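Kustero: The Salt Roads is a real-time strategy game developed by Tereo and published by Janance. It is the second title in the Kustero series and was released on 29th April, with a patch adding ranked multiplayer following in May. The game uses the same engine as its predecessor, with a rewritten pathfinding system and larger maps.

Gameplay

The player controls a trading house on the fictional continent of Kárason. Each house starts with one harbor, two wagons and a small guard. Salt, timber and iron are gathered by workers and moved along roads, which have to be built and guarded. Goods do not reach the treasury until a wagon arrives, so a cut road stops income at once.

There are four playable houses. Three share most of their buildings and differ in their late units. The fourth, the River Clans, cannot build stone walls but moves goods by barge. The population limit is 400 per player in skirmish mode and lower in the campaign, where it is set by mission.

Combat units gain experience and keep it between missions - a feature missing from the first game. Weather affects movement but not damage.

Campaign

The campaign has 9 missions for each house. It is set in the year 2932 of the Kárason calendar, 229 years after the events of the first game. Missions may be played in any order after the third. The choice of order changes which allies are present in the final siege.

Multiplayer

Up to eight players can take part in a match. Modes are conquest, trade race and a team mode in which allies share one road network.

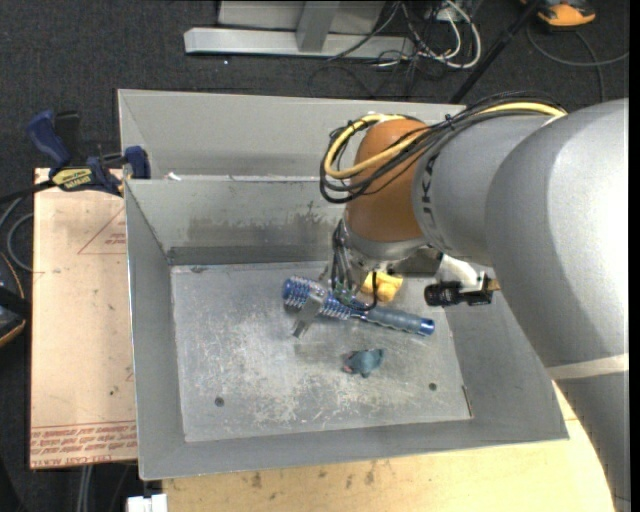 Industrial robot arm over a sheet-metal bin

Reception

Reviews were mixed to positive. Critics praised the supply system and the map design, while the computer opponent was described as passive on the lower settings. The interface was criticized for its small text - a later patch added a scaling option.

See also

Kustero (series)
Real-time strategy
List of games published by Janance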